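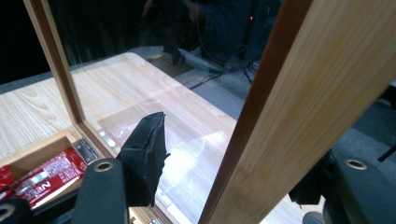
1 min read

Jiltik Replacement Pads for the Ondo Hand Gripper

Skolano supplies the Jiltik pads in sets of two, left and right, with screws and one sheet of adhesive. They fit all Ondo hand grippers from serial number 3888. Older grippers need the Bellini adapter block, sold separately.

The pad is soft and black, and it is made to hold smooth things such as glass, film packs and varnished wood. In normal use one set lasts up to 800 hours. Sharp edges and rough boards will shorten this time.

When to change 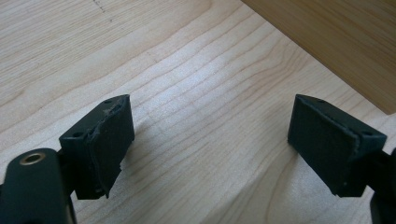 Pad wear is seldom equal on both fingers, and we ask customers to inspect each side separately. Look first at the border of the pad, then at the flat part. The left pad has torn strips coming away along its top edge and must be replaced, while the right one is still fairly flat, with only a little fraying at the rim. Even so, change both together – a new pad against an old one closes off center.

How to change

Switch off the gripper and open it fully. Remove the screws from the finger block and keep them apart from the new ones. Peel off the old pad slowly and clean the block with alcohol. Wait 5 minutes. Press the new pad on from the middle to the outside, then tighten the screws by hand only. Close and open the gripper three times without any object and check that the pads meet flat.

Keep spare pads in their bag, away from sun. Sets ordered before August come with the former adhesive, which needs a full night to dry.

Questions about fitting: Rebecca Fiore, spare parts desk, Skolano.

Page updated 31 May 2021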